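Skostov T2 two-arm tabletop station

The T2 is a fixed pair of jointed arms with two-finger parallel grippers, sold for light sorting and tidying work at table height. It suits labs and small shops that want to find out which manual chores can be handed over now and which can't.

Part no.: 757
Rated load per arm: 40 N
Gripper opening: 55 mm
Control: laptop, supplied separately

Rigid items with a clear edge are within reach today. Trays, lidded boxes and cups can be gripped, tilted and set down under program control. One arm can hold a part while the other works next to it.

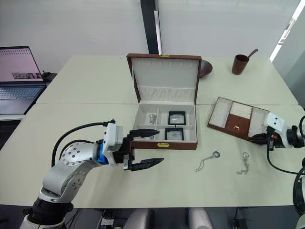

Thin, flexible items remain the weak point. A fine chain changes shape each time it is touched, and a plan made for one loop doesn't fit the next. We don't quote a success rate for necklaces, cords or loose fabric – results depend on the task setup and the operator's own training data.

Unattended use is not supported. Allow 30 minutes for calibration after moving the table.

Spare finger tips and cable sets ship from Mokdale. For integration questions, contact Kanchan Chauhan in technical sales.

Page revised 29/06/2024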